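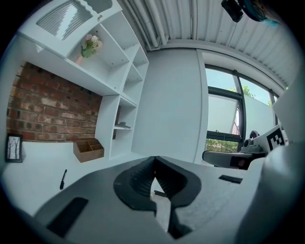 Progress report to the Mousavi Fund: Voltetness clothing repair and alteration project, second period

Last updated: March

The grant covers the wages of two part-time menders, the rent on the workroom and a small budget for thread, linings and zips. All three lines are within budget for the period. The rent went up in January, as the landlord had warned, and we met the difference from what was left over on zips.

Garments handled

We took in 892 garments. Of these, 608 have been repaired or altered and collected. The rest are on the rail, waiting for a fitting, or set aside for the spring sale. Trousers and school skirts made up most of the work again. Coats came in late this winter and nearly all at once, and turnaround for linings slipped from two weeks to five. It is now back to three.

We said in the last report that we would stop taking knitwear. We have kept taking it for moth holes and cuffs only. Full re-knitting of elbows took far too long per piece and we still turn it away.

Occasion wear

This was the new part of the grant. People bring in saris, shalwar kameez, wedding coats and kilts that no longer fit or were handed down, and we alter them or show the wearer how to put them on. Blouse alterations for saris have been the main demand. Many of the blouses are bought unstitched or with very narrow seam allowances, and in those cases we add side panels in a matching cotton. The customer sees the cotton first and signs the ticket.

We ran draping sessions on Thursdays to begin with and then moved them to the evening, starting at 6.30, when more people could come. Attendance over the period was 429, counting repeat visits. The sessions cover pleating, pinning, petticoat length and how to fold everything afterwards. People asked most often about shoes and hem height, so we now tell everyone to bring the shoes they intend to wear.

Kilts were fewer than expected. We had six, and five of those only needed the buckles moved.

Training

One trainee finished the basic course and has gone on to paid work at Grisa, the bridal shop. The other left in February for family reasons and we have not replaced her yet. We would like to advertise in April, with the hours changed to school hours -- three people who enquired last time could not manage the afternoons.

Suppliers

Jikero still supply our thread and interfacing. The last two deliveries were short and one was the wrong weight. They credited us for both, but we lost most of a week on collars. We are trying a second supplier for interfacing only and will keep the thread order where it is.

Problems

Uncollected garments are the main one. At the end of the period 51 finished pieces had been on the rail for more than eight weeks. From next month the ticket will state that anything left after twelve weeks goes into the sale, and we will telephone once before that happens. We have also started asking for half the charge at drop-off on anything over ten pounds.

The overlocker needed a new motor belt and was out of use for nine days. Hems were done on the flat machine in the meantime. The repair came out of the maintenance line, which is now nearly spent.

Next period

-- Advertise and fill the trainee place
-- Hold the spring sale in May
-- Add a daytime draping session if the room is free
-- Get a quote for a second steam iron

We would also like to move the underspend on travel into maintenance and would be grateful for a decision on this before the end of April.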